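第四章 墙面与踢脚：交工时看不出来的那些事

墙脚是一间屋子里最少有人弯腰去看的地方，也是本章要花最多篇幅的地方。

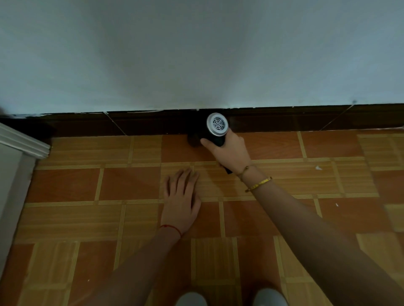

4.1 从一句行话说起

装修行业有一句话流传很广：“墙面看平，墙脚看齐。”前半句教人拿靠尺，后半句教人看踢脚线的上口。学徒背得很熟，业主在验收清单上也常见到。编写本章时，我们把这句话翻来覆去想过几遍，结论是它的用处有限。平和齐都是表面的性质，用一遍腻子、一条胶就可以做出来，而墙面日后出的毛病，多半出在表面后头的几层里。

本章讨论室内抹灰墙面的构造、常见缺陷及其成因，以及墙面与踢脚交接处的做法。读者在前三章已经学过砌体和砂浆的基本性质，这里不再重复。需要提醒的是，关于墙面的“经验”特别多，来源特别杂，有的出自工地，有的出自材料商的宣传单，还有的出自几十年前的教材，抄来抄去，抄到后来连原来的适用条件都丢了。读本章时请带着怀疑，对本章自己的说法也一样。

4.2 墙面的层次

常规的做法由内到外是：基层墙体、界面处理层、底层抹灰、面层抹灰、腻子、涂料。各层的任务不同。底层抹灰负责粘结和初步找平，面层抹灰负责进一步找平，腻子填补细小的孔隙和划痕，涂料提供颜色和有限的保护。

这套分工写在纸上很清楚，到了现场就常常乱掉。最普遍的情形是拿腻子当抹灰用：面层抹得不平，工人懒得返工，就用腻子一遍一遍往上堆。腻子的强度一般低于水泥砂浆，堆厚了以后收缩也大，开裂和脱落的可能随之上升。材料袋上若印着“可厚批、不开裂”，读者应当先问：多厚？分几遍？在什么基层上？间隔多久？袋子上通常不写，或者写在很小的字里。

还有一种说法认为，涂料越好，墙面越耐久。这话要看怎么理解。涂料附着在腻子上，腻子附着在抹灰上，中间任何一层松动，面上再贵的漆也跟着下来。把预算都花在最外面一层，是业主最容易被说服去做的事，因为只有这一层有颜色、有色卡、有样板间。

4.3 一个教学案例：Totwood宿舍

Totwood宿舍楼是本教材反复使用的案例，第二章讲砌体时已经出现过。该楼室内墙面翻新的总面积为1,360平方米，由Grerkgate承包，腻子和界面剂由Povville供应。合同规定翻新后保修2年。

交工验收时一切顺利，靠尺和塞尺的读数都在允许范围之内，验收记录只有薄薄几页。到第一个雨季结束，底层房间的墙脚开始起皮，先是漆膜鼓起，随后腻子发酥，用指甲就能刮下粉来。

各方的解释很值得学生逐条分析。承包方认为住户通风不良，供应方认为基层没有干透，管理方认为材料不合格。三种解释都说得通，也都恰好把责任推给了别人。后来的检查选了7个房间，剔开墙脚，发现旧抹灰并未铲除，新腻子直接批在含盐的旧灰面上。水分从地面沿墙体上升，把盐带到表层，盐分结晶，把腻子顶开。

检查报告写到这里就停了，把原因归为“基层处理不当”。我们对这个结论有保留。旧抹灰没有铲除是事实，可是水从哪里来，报告没有回答。防潮层是失效了，还是原本就没有做？室外地坪是否高过了室内？不弄清这些，铲掉旧灰重做一遍，不过是把同样的故障推后几年。本章习题中有一题要求读者补上这份报告缺少的检查项目。

4.4 关于“干透”

“等墙干透再刮腻子”，几乎每本手册都这样写。干透是什么意思，却很少有人给出可以检验的说法。用手摸，摸到的是表面；看颜色，看到的也只是表面。厚抹灰层的内部含水率可能远高于表层，阴雨天尤其如此。

工地上常听到“放20天就行”。这个数字从哪里来，我们查过几种旧教材，互相引用，没有一处给出试验条件。夏季通风良好的房间也许用不了这么久，冬季门窗紧闭的房间也许远远不够。比较稳妥的办法是用含水率仪测量，并且在同一面墙的上部、中部和墙脚分别取点。墙脚往往最慢，偏偏测点最少布置在墙脚。

仪器也不能盲信。电阻式仪表受盐分影响明显，含盐的旧墙会显得比实际更湿；电容式仪表受内部金属影响，测到钢筋或者线管附近，读数同样失真。读数异常时应当换一种原理的仪器复测，不要在记录里挑一个顺眼的数字填进去。

4.5 踢脚与墙面的交接

踢脚的通常解释是保护墙脚，免受拖把、桌椅和鞋尖的损伤。这个解释没有错，但它还承担着一项不太光彩的任务：遮住墙面与地面之间对不齐的缝。

按材料分，踢脚有水泥、木、瓷砖、石材和金属等几类。瓷砖踢脚耐水、易擦洗，缺点集中在上口。砖有厚度，突出墙面的部分形成一道小台阶，容易积灰；上口与墙面之间的缝要用腻子、勾缝剂或者密封胶收掉，三种材料性质各异，工地上却常常手边有什么就用什么。

施工顺序也有争论。先贴踢脚后刷墙，涂料和腻子容易沾到砖的上沿，砖面颜色越深，白色残迹越显眼；先刷墙后贴踢脚，则容易碰伤漆面，事后又要补漆，补过的地方在侧光下多半能看出来。Awasthi编的施工图集推荐前一种顺序，并要求贴美纹纸保护，撕纸的时机定在涂料表干之后、实干之前。图集没有说明错过了这段时间怎么办。晚了，漆膜会跟着纸一起撕起来，上口成了锯齿；早了，涂料往下流。两种结果在工地上都很常见，所以我们不主张把顺序当作质量的保证。顺序只决定返工落在哪一道工序上。

还有人主张用密封胶把踢脚上口全部封死，说是可以防水。拖地时溅起的水确实会被挡在外面，从墙体内部往外走的潮气也一并被挡在了里面。对底层的老房子来说，后一条可能更要紧。是否封胶，应当先看水从哪一侧来。

4.6 本章的安排

第一节讨论各类基层的吸水性和界面处理；第二节讨论抹灰砂浆的配合比，重点是收缩；第三节讨论腻子，包括几种市售产品说明书的对照阅读；第四节讨论墙面潮湿的来源及鉴别；第五节回到踢脚，给出四种节点详图及各自的不利条件。

学习前请先完成一项准备作业：选一间自己熟悉的房间，沿墙脚走一圈，用铅笔在平面草图上标出裂缝、鼓包、变色和补过的位置，并在旁边写下你猜测的原因。猜测不必对，学完第四节以后再拿出来改，改动用另一种颜色的笔，原来的字不要擦掉。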